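The Laundry at Ullora, Before and After (Mostly During)

Ullora is the house. It came with the name, on a slab of timber by the gate, and with a laundry that the previous owners had used for storing paint, onions and a canoe paddle. We bought it for the bedrooms. The laundry is where we have spent our time.

This is the gallery page for that room. The longer write-ups, with the measurements and the arguments over drainage, are filed under Renovation. Captions are mine, and so are most of the mistakes. The pictures from the first few months are on the old page, which I keep meaning to move across.

A little background first. For the first year all the folding was done on the bed, in the sense that clean washing was put on the bed, shifted to the chair at night, and put back on the bed in the morning. Some of it went round that circuit for a week. There was a set of sheets I believe we never slept in at all.

The cure was meant to be a built-in bench. We got two quotes. One was polite and enormous. The other came from Jiltard, the cabinet people in town, who wanted $385 just to come back and measure again, having lost the piece of paper from the first time. I thanked them and bought a table.

THE FOLDING TABLE
Small, light-coloured, black legs, parked in front of the washing machine. The white cloth is the big one that goes over the trestle at Christmas and spends the rest of its life being almost folded.
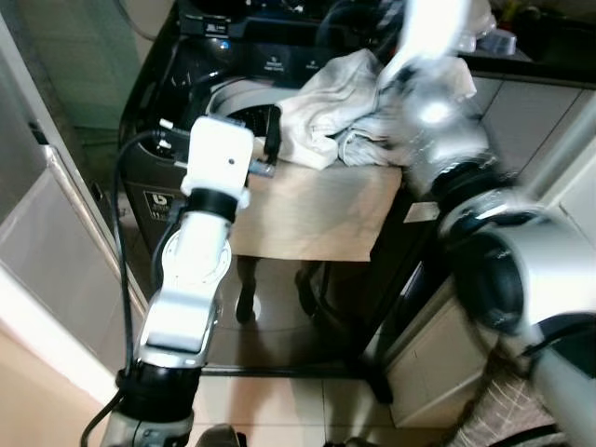 Jeanie Drummond wrote in to say that a table that size is fine for tea towels but she wouldn't attempt a double sheet on anything under a metre and a half, and that the only honest way to fold a large cloth is with a second person and a hallway. She adds that top loaders tangle everything and we'll regret it.

She's right about the hallway. Ours is 90 centimetres wide at the pinch point, so the second person ends up in the bathroom, calling out instructions. On top loaders I am not for turning. I like being able to lift the lid and throw in the sock I've just found on the stairs, and there is always a sock on the stairs.

THE MACHINE
Black, because the white one was out of stock and the salesman said black was "more of a statement". The statement it makes is that you own a lot of lint. I wipe the lid down on weekends and admire it for around 20 minutes, after which somebody shakes out a towel.

It does a decent job of large cottons if you resist filling it. I don't resist filling it. Most of the creases in this house can be traced to that one failing, and the rest to leaving the load in there overnight and claiming it was soaking.

THE FLOOR
Tiles, and they stay. We went back and forth in May over covering them with cork, which MacKinnon next door has and speaks of the way other people speak of their grandchildren. Then the old hose let go one evening and we mopped up with every towel we owned. I haven't heard the word cork in this house since, though MacKinnon still brings it up over the fence.

HOW WE FOLD THE BIG CLOTH (CURRENT METHOD)
Corners first, while it's still a touch damp. Bring the two short edges together, run a flat hand down the middle, then fold lengthwise and let the spare hang over the back of the table until you need it. Smooth, turn, repeat. If it goes wrong by the third fold, shake it all out and start again. If it goes wrong a second time, roll it into a sausage and put it at the bottom of the cupboard, where it will come out in December looking like a map of the Rockies.

My record is 5 goes at the one cloth. I did get it square in the end — square-ish — and was so pleased that I left it out on the table for visitors.

STILL TO COME
A shelf for the detergent, which lives on the windowsill and has faded to a colour I can only call grey-adjacent. Hooks behind the door. A proper light. The paint is chosen: it's called Lalach, and on the card it's a soft green, and on the test patch it's a hospital. We're giving it another week to change its mind.

The paddle is still in the corner. Neither of us owns a canoe.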